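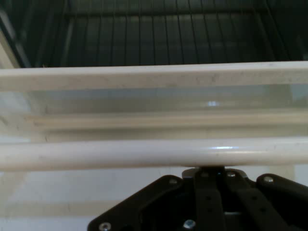
Torudell Institute Team Reports Method for Learning Contact From Wrist Views

Researchers at the Torudell Institute have reported a method that allows a robot arm to judge its distance from a bar, rail or ledge using only the small camera at its wrist. The work was carried out by the institute's Household Manipulation Group and was presented to members at the spring meeting in May.

The method, named Skerus, addresses a problem familiar to groups working with arms in kitchens and utility rooms. Many household surfaces are pale, glossy or partly see-through, and depth sensors often return incomplete readings from them. In the last few inches before contact, the gripper may also hide part of the surface it is approaching. An arm that stops short cannot complete its task, and one that goes too far may push against the part and move it.

Skerus does not use a depth sensor. A network receives a short run of images from the wrist camera, together with the recorded motion of the arm over the same period, and estimates the remaining gap between the gripper and the nearest surface ahead of it. The estimate is updated as the arm moves, and the arm slows as the gap closes. Bright reflections, which are commonly filtered out before processing, are kept. The group found that the way a reflection shifts along a curved surface carries useful information about how far away the surface is.

Training data came from 2,132 approaches recorded by operators guiding the arm by hand. Each approach ended in light contact, and the moment of contact was taken from the force readings at the wrist. The images leading up to that moment were then labeled automatically by working backward through the arm's motion. No images were labeled by hand.

"The operators were asked to approach slowly and to vary the angle," said Rahel Brunner, who leads the group. "We wanted the awkward approaches in the data as well as the clean ones. An arm in a real kitchen seldom arrives straight on."

For the evaluation, the group selected 28 household fixtures that had been left out of training. The set included drawer fronts, towel bars, shelf edges and appliance parts in plastic, glass and painted metal. The arm was required to come to rest within 3 millimeters of the surface without moving it. With Skerus, the arm met this requirement on every trial for 21 of the fixtures. The remaining seven each produced at least one failed trial.

Most of the failures occurred on clear panels with a second surface close behind them. In these cases the network tended to report the distance to the rear surface, and the arm made contact earlier than expected. The force limit stopped the arm each time, and no fixture was damaged. A smaller number of failures occurred under dim light, when the images were too noisy to show fine marks on the surface.

Halyna Dovhaniuk, who designed the evaluation, noted that small specks and scuffs had a measurable effect on the results. The network performed better on fixtures that showed ordinary wear than on the same models fresh from the box. New fixtures will be given a larger share of the next round of recordings.

The present version estimates distance only. It does not identify the object being approached, and it does not decide where the gripper should close. Those steps are handled by Fatar, the group's existing planning software, which passes a target direction to Skerus before each approach begins. Mateja Babić is preparing a combined version in which both programs share the same wrist images.

The Zwahlen Fund has agreed to support the work for a further year. The grant covers a second arm and additional recording time in the institute's test kitchen.

The training recordings and evaluation procedure will be made available to other research groups on request once the accompanying report has been reviewed. Inquiries should be directed to Corina Rainer in the institute's research office.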